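台所にロボットアームを置く前に、財布と天板について考えておくこと

家電売り場の延長のつもりで買いに行くと、たいてい痛い目にあいます。私はあいました。
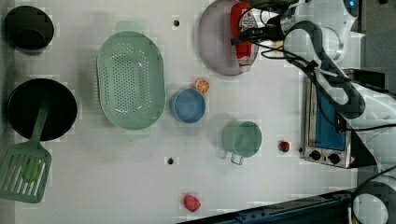

最初に決めるべきは機種でも色でもなく、「何をやらせないか」です。ここを飛ばしてカタログを開くと、可搬重量だの繰り返し精度だのという数字がやたら魅力的に見えてきて、気がつくと鋳鉄鍋を片手で振り回せる機械の見積書を握っています。うちで鋳鉄鍋を使うのは年に数えるほどで、しかも重いのでたいてい出しっぱなしです。

以下、買う前、買うとき、買ったあとの順に、覚え書きとして並べておきます。順番どおりに読まなくてもかまいませんが、予算の項だけは先に読んでください。私はあれを最後に考えました。

■ 仕事を紙に書き出す

一週間、台所で手を動かした作業を冷蔵庫に貼った紙に書いていきます。皿を移す、ざるを戻す、マグを流しへ運ぶ、といった程度の粗さで十分です。「料理をする」と書いた人は書き直し。それは作業ではなく願望です。

書き終えたら、それぞれに「片手でできるか」の印をつけます。アームが一本なら手も一本です。瓶のふたを開ける、みかんの皮をむく、袋の口を縛る。人間が無意識に両手を使っている作業の多いこと。印のつかなかった行は、今年の予算から静かに消しておきましょう。

■ つかむ物で先端を選ぶ

アーム本体よりも、先についているグリッパーのほうが暮らしに効きます。重い物と軽い物ではなく、硬い物とつぶれる物で分けて考えるのがこつです。フライパンといちごを同じ力でつかめば、片方は落ち、片方はジャムになります。

下見には、自分の台所の物を持っていくこと。展示場の机には、たいてい角の立ったきれいな積み木が置いてあって、どの機械も天才に見えます。私は平たい皿、取っ手つきのマグ、穴あきのへら、半分に切ったオレンジを紙袋に入れて出かけました。係の人は少し黙りましたが、試させてくれました。

とくに見ておきたいのは次の物です。

平皿。縁に高さがないと、指先が下に入りません。
柄の長いへら。つかむ位置によって頭のほうが垂れます。
マグ。取っ手がどちらを向いていても持てるかどうか。
小さな果物。力加減と、見つけられるかどうかの両方がわかります。
ソースのボトル。中身が半分に減ると重心が変わり、別の物になります。

■ 置き場所は天板だけでは決まらない

本体の台座の寸法を測って「入る」と喜ぶのが、最初の失敗です。アームは肘を張ります。上の棚、換気扇、開けた扉、通りかかった家族の頭まで含めて、動く範囲をまるごと空けておかなければいけません。

新聞紙を腕の届く範囲に切って天板に敷き、その状態で夕飯を一回作ってみてください。新聞紙の上に何も置かずに作れたら合格です。うちは味噌汁の段階で不合格になりました。結局、調理台をあきらめて別の作業台を入れ、これが予算の表に載っていなかった出費の第一号です。

トースターオーブンのような熱を出す物を近くに置くなら、アームの設置説明書にある使用温度と、オーブン側の離隔距離の両方を確かめます。どちらか片方の説明書しか読まない人が多いのですが、夫婦げんかと同じで、片方の言い分だけでは足りません。

■ 配線は見積もりに入れる

ケーブルは必ず思ったより場所を取ります。しかも動く機械のケーブルですから、壁に沿わせて留めておしまい、というわけにいきません。余裕がなければ引っぱられ、余裕がありすぎれば皿の上に垂れてきます。

買う前に店で、腕をいちばん伸ばした姿勢と、いちばん縮めた姿勢の両方をやってもらい、そのときケーブルがどこを通るかを見てください。ケーブルを束ねるカバーや留め具は別売りのことが多く、見積書の「付属品一式」の一式に何が入っているかは、聞かないと教えてもらえません。聞いても一度目は教えてもらえないことがあります。

コンセントも同じです。炊飯器、電子レンジ、オーブン、そこへ新顔が一台。延長コードで何とかしようと思った時点で、電気工事の見積もりも取りましょう。

■ 予算は四つの封筒に分ける

近所で小さな菓子工房をやっているLawal Iyamuさんに教わったやり方です。本体、先端と台、工事と配線、そして「使いはじめてからの12か月」。封筒でなくても、表計算でも、チラシの裏でもかまいません。

肝心なのは最後の封筒です。指先のゴムは減ります。皿は割れます。設定を変えてもらうのに出張費がかかることもあります。Iyamuさんは最初の見積もりを取るとき、三つの業者に同じ作業表を渡したそうで、Gasikは本体が安く出張費が高い、Igweはその逆、Muvdaleは返事に添付されたカタログが187ページありました。「読み終わるころには新型が出ますよ」とのこと。

比べるときは総額だけでなく、同じ封筒どうしを横に並べます。封筒がひとつ空のまま出てくる見積書は、安いのではなく、まだ書き終わっていないだけのことがあります。

■ 買う前に借りる

4週間の貸し出しがあれば、迷わず借ります。最初の週は物珍しさで何でもやらせたくなり、二週目に飽き、三週目にようやく本当に使う作業が残ります。四週目に埃をかぶっていたら、返して温泉に行きましょう。

借りている間は、成功よりも手直しの回数を書いておきます。皿を運ばせて、そのあと自分で置き直したなら、運んだのは自分です。私はWiserという名の小型機を借り、マグを動かす作業を試しました。速さは私に遠く及びませんでしたが、途中でスマホを見はじめない点は向こうが上でした。

■ 掃除と安全の費用

関節のすき間に粉と油が入ると厄介です。水をかけてよいのか、拭くだけなのか、カバーは洗えるのか。ここを確かめずに小麦粉を扱う台所へ入れるのは勇気がいります。洗えるカバーは替えを一枚、最初から数に入れておくこと。

非常停止のボタンは、濡れた手でも、鍋を持ったままの肘でも押せる場所に。動いている間は腕の届く範囲に手を入れない、という決まりも、小さい子や猫のいる家では柵や扉の費用に化けます。柵は地味で、買っても自慢できません。先に買ってください。

■ それでも欲しい人へ

最初の一台には、平凡な作業をひとつだけ任せるのが無難です。食卓の片づけのうち、割れない器だけ、とか。うまくいってから品目を増やすほうが、皿代が安くすみます。

うちの作業表は、いまも冷蔵庫に貼ってあります。線で消した行が多く、残った行の横に、家族の字で「これは自分でやれば」と書き足されています。来年の11月にもう一度見積もりを取る予定なので、それまでに1000円の樹脂皿で練習用の器をそろえておくつもりです。色は家族と相談中です。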